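Chapter 4
Water, Salt and the Number on the Scale

What you will learn in this chapter
– why body weight can change from one morning to the next
– how the body stores carbohydrate together with water
– how to keep a weight record that is useful
– when a change in weight should be discussed with a doctor

4.1 A case to begin with

Assunta D'Amico came to the nutrition clinic in Gostby in October. She had been following a moderate eating plan for some weeks and she was keeping a notebook. Each morning at seven she wrote down her weight, and next to it what she had eaten the evening before. On one page the weight was higher by more than a kilogram compared with the page before it. She had eaten a salty fish soup, bread and some olives. She had not eaten a large quantity of anything.

She asked the dietitian whether she had gained a kilogram of fat in one night. To do so, she would have needed to eat many thousands of calories more than her body used, and her notebook showed that she did not. The extra weight was mostly water. After a few days of her usual meals the number came down again, and she had done nothing special for it.

Most of the questions which patients ask about the scale are of this type. In this chapter we look at what the scale measures and at the parts of body weight that change quickly.

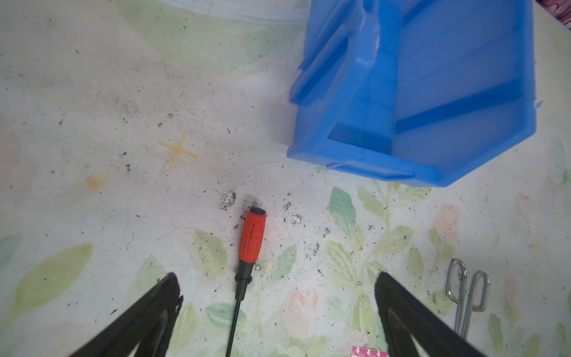
Blue bin and screwdriver with red and black handle.

4.2 What the scale measures

A bathroom scale measures everything that stands on it. This includes bone, muscle, fat, organs, water, the food that is still in the intestines, the content of the bladder, and clothing. It cannot tell these parts apart. Fat changes slowly. Water and food content change within hours.

In adults, water makes up more than half of body weight in most cases. The share is usually lower in older people and in people with more body fat, and higher in people with much muscle. A small change in such a large part is enough to move the number on the scale.

Students sometimes believe that the more expensive scales, which send a weak current through the feet, solve this problem. These scales estimate body fat from electrical resistance, and the resistance itself depends on how much water is in the body. A person who measures before and after a long walk on a warm day can get two different results for body fat, although the fat is practically the same. 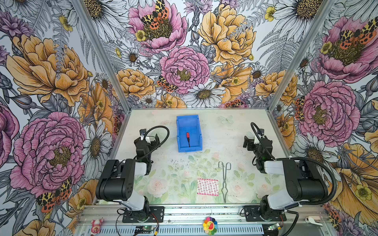
4.3 Carbohydrate and its water

The body keeps a store of carbohydrate in the liver and in the muscles. This store is called glycogen. Glycogen is not stored dry; each gram is held together with several grams of water. When a person begins to eat much less carbohydrate, the store becomes smaller during the first days and the water leaves with it, mainly in the urine.

For this reason the first week of a strict plan often shows a loss which looks very large. A patient in our Druven group, 57 years old, wrote in her notebook that she had lost 2 kilograms in her first week and expected the same in each week after. Her dietitian had to explain to her that the second week would be different. It is better to give this explanation on the first day, before the patient has made a calculation for the whole year.

The same thing happens in the other direction. After a holiday meal with rice, pasta or cake the store fills again and takes its water back.

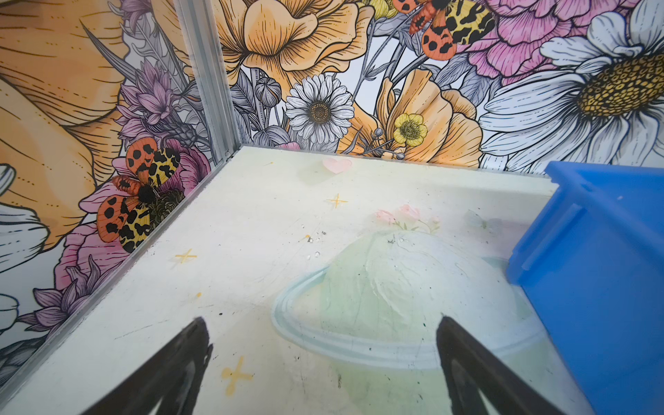
Patients who do not know this may feel that one dinner has destroyed a month of work, and some of them stop the plan at this point. The dietitian should ask how many days have passed since the meal and should advise to wait before drawing any conclusion.

Salt works in a similar way, but by another path. When we eat more salt than usual, we feel thirst and drink more, and the kidneys need some time to bring the balance back. Until then the body holds more water. Rings may feel tight and socks may leave marks. Many women also see a change in the days before menstruation.

Swelling that is painful, that is in only one leg, or that comes together with short breath needs medical attention quickly. So does a fast gain in a person with heart or kidney disease. 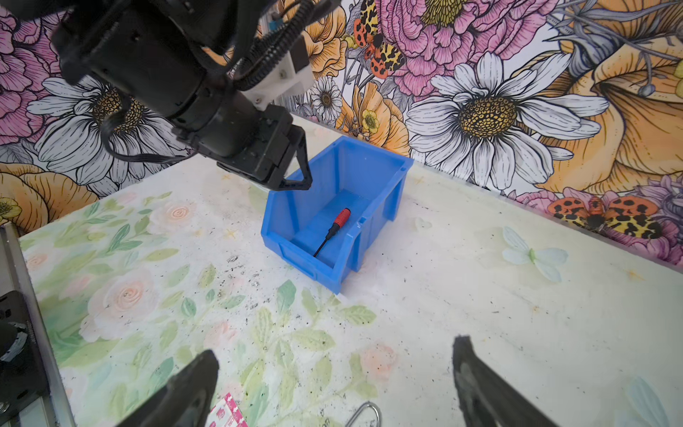
4.4 Keeping a useful record

Weigh at the same time of day, after using the toilet and before breakfast, in light clothing or none.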